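Call for Stewards – Pukach Festival of Music and Letters

The Pukach Festival invites applications from adults wishing to serve as site stewards in April. There are 10 places. Stewards direct visitors between the reading tent and the main stage, and receive free entry and meals. No experience is required – training is provided.

Apply in writing to Hiwot Kassa, Festival Office, Jamton.
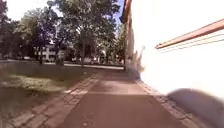
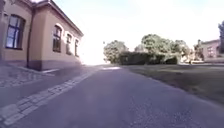
The path, and the single-story building.

Last updated: April

Comments

coken346: Is camping included?

Ívar Hedegaard: Can two friends share a shift?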